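Nov 30, 2025

Woke up at 7 with my neck stuck again, the left side this time, so I did the whole morning shuffling from the kitchen to the couch with the heat pack tucked in my collar like a napkin. I swear it's the new pillow. I paid way too much for it and it's basically a brick in a nice cover.

Choir was better than last week! We finally got through the Camenzind piece without stopping, and the altos (us!) came in where we were supposed to on page 8, all of us together, which has never happened. Verena Hubmann grinned at us over her stand and then took it right back by making us do the slow part four more times. My voice is shot. I still can't get that jump up to the E without sort of scooping at it, and I know she can hear me doing it, she does a thing with her eyebrow. The concert is coming up so fast and I don't have a black skirt that fits. The old one fit in June, I'd like that on the record.

Aurelia drove me home and we sat outside the house with the heater running for ages, talking about whether she should take the job at Adwood. More money, but 35 minutes each way, and she hates driving in the dark (she drove me home in the dark, and yes, I felt bad). I said take it. Then I said don't take it. I'm no use to anybody with this stuff. She's going to sleep on it and call me.

Then the boiler. It did the clanking again at dinner, three long ones and a sort of sigh. The man from Berkis quoted me 900 for the pump and I keep hoping it'll heal by itself if I'm nice to it. I bled the radiator in the hall and got rusty water all over my good socks, so that was my evening.

Oh, and there are mangoes! I've been wanting one all week and they're properly ripe now. I'm having one for breakfast with yogurt and I'm not sharing.
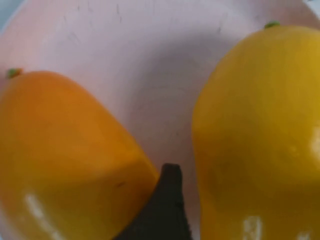 Mangoes in the pink bowl. The left one is more orange.

Still have to hem something, call Mom back, and practice that awful jump with the door shut. I'm swapping the brick for the old flat pillow tonight and we'll see what my neck has to say in the morning. Going to bed, it's late and the boiler just sighed at me.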